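Rerkton · Guía de uso de la ropa de cama Skondovholm
Publicado el 26 de septiembre de 2021, por el equipo de Rerkton
Lectura: 2 minutos

Sección 6. Despejar y vestir la cama

Toda cama grande acaba haciendo de mesa. Antes de poner el juego Skondovholm conviene devolverla a su oficio, y de eso trata esta sección. Si todavía no ha lavado las fundas por primera vez, vuelva a la sección 2.

6.1 Retirar la ropa

1. Localice la prenda más arrugada. Suele ser azul y suele estar en el centro.
2. Cójala por un pliegue y levántela sin tirar de la sábana que hay debajo.
3. Sacúdala una vez. Dos, si cae algo.
4. Decida si se dobla o se lava. La silla no es una tercera opción.

Nota: las camisas y las fundas de almohada hechas un ovillo se parecen mucho. Busque los botones antes de intentar meter una almohada.

6.2 Retirar los teléfonos

1. Desenchufe el cable por el conector. El cable no es un asa.
2. Recoja primero el teléfono que está boca abajo, el que se olvida siempre. Una funda azul oscuro desaparece con facilidad entre los pliegues.
3. Recoja después el de la pantalla encendida y no la lea. Aquí se han perdido tardes enteras.
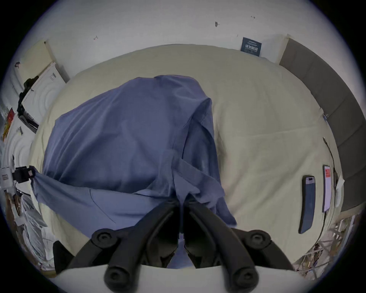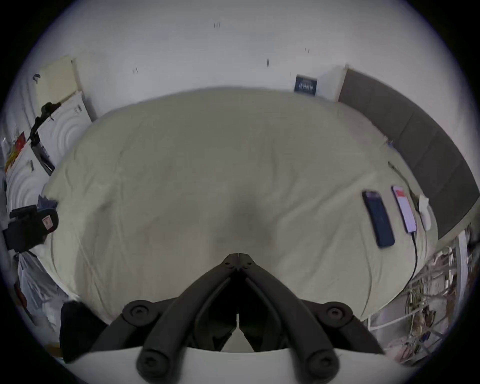 Los dos teléfonos, a la derecha de la cama.
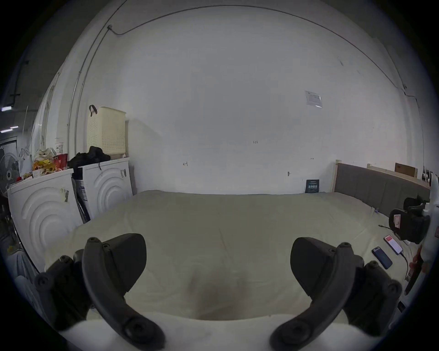 Última modificación de esta página: agosto, revisión 13

PRECAUCIÓN: no cargue teléfonos bajo el edredón ni debajo de la almohada. Se calientan, y el tejido no ayuda.

6.3 Alisar y colocar

1. Compruebe las cuatro esquinas de la bajera. Si una se ha soltado, empiece por el lado del cabecero, donde cuesta más meter la mano.
2. Alise con la palma desde el centro hacia los bordes. Las arrugas no se van, pero se reparten.
3. Extienda el edredón y deje que cuelgue lo mismo por ambos lados. Quien duerma en el lado corto se lo recordará.
4. En cabeceros tapizados, deje un dedo de separación. El modelo Turkuritz tiene costuras entre los paneles que recogen pelusa con verdadera dedicación; pase el cepillo blando de la aspiradora.

Nota: si tiene la lavadora a la vista desde la cama, no hay excusa para el paso 4 del apartado 6.1.

Para guardar el juego fuera de temporada, consulte la sección 7. El cubrecolchón Kołodziej se vende por separado y lleva sus propias instrucciones, bastante más serias que estas.

Contacto | © Rerkton | Volver arriba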